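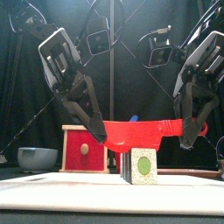
Two-arm handling at the Drorketti bench.

About the Drorketti Handling Laboratory

The Drorketti Handling Laboratory studies how pairs of robot arms pick up, pass and put down ordinary things. We are a small teaching and research unit with a staff of 11, and we train technicians and postgraduate students who will go on to work with automated equipment. Our work is directed by Ilse Van Wijk, who founded the laboratory after a career in machine safety.

Most of our bench tasks use objects found in any kitchen or office drawer. Cups, boxes, blocks, markers and lengths of string are harder to handle than they look, and each asks something different of the grippers. Two arms working on one object must also agree with each other, and much of our teaching concerns what happens when they do not.

The March stoppage

Visitors and applicants often ask about the fault that closed our main bench in March. We believe that a laboratory which teaches safe practice should be open about its own failures, and the account that follows is given to every new student.

During a routine transfer task, both arms had closed on the same object and were due to lift it together. The right arm received its command late and stayed where it was. The left arm continued to pull. The object slipped free and struck the inside of the enclosure, and the left arm moved past its planned stopping point before the operator pressed the emergency stop. No one was hurt. One gripper finger was cracked and a wrist cable had to be replaced.

Our review went through 619 recorded runs from the weeks before the stoppage. In 60 of them the two arms had drifted out of step by more than our own limit allowed. The control software, known in the laboratory as Prukum, had logged each case correctly as a warning.

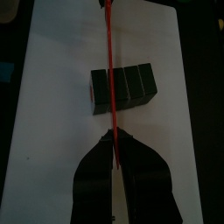

The warnings had been written to a file that was read only at the end of the month. The fault in the command timing was repaired within two days. The fault in our reading of the records took longer to put right, and the review was clear that the second was the more serious of the two.

What we changed

The bench remained closed until the following measures were in place:

1. Prukum now halts both arms when either falls behind the other. A warning alone is no longer accepted.

2. The operator keeps one hand at the emergency stop during any task in which both grippers hold, or may come to hold, the same object.

3. Warning records are read at the close of each working day and signed by the person on duty.
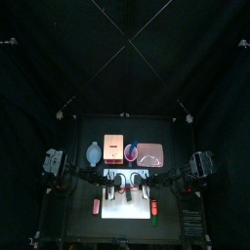 4. Gripper fingers and wrist cables are inspected before the first run of the day, and a worn part is replaced before work begins.

The bench reopened on Tuesday, May 21, 2024, following an outside inspection by Chraibi, a firm of machinery assessors. We then repeated the full set of two-arm tasks at reduced speed. Of the 459 runs completed in that period, two were halted by the new rule – both for small delays that would once have passed without remark.
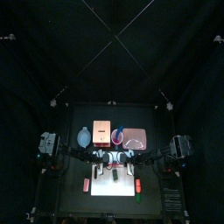 Reduced speed is still the normal setting for students in their first term. Full speed is permitted once a student has completed the Sudine course, our own programme in shared-workspace safety, and has shown a member of staff that he or she can stop and restart the bench correctly.

Reporting a concern

Any student, visitor or member of staff may stop work at any bench, at any time, without first asking permission. A stoppage made in good faith is never counted against the person who made it. Concerns may also be raised in writing with the Director's office, which replies to every report and keeps a copy in the laboratory's safety register. The register may be read on request during office hours.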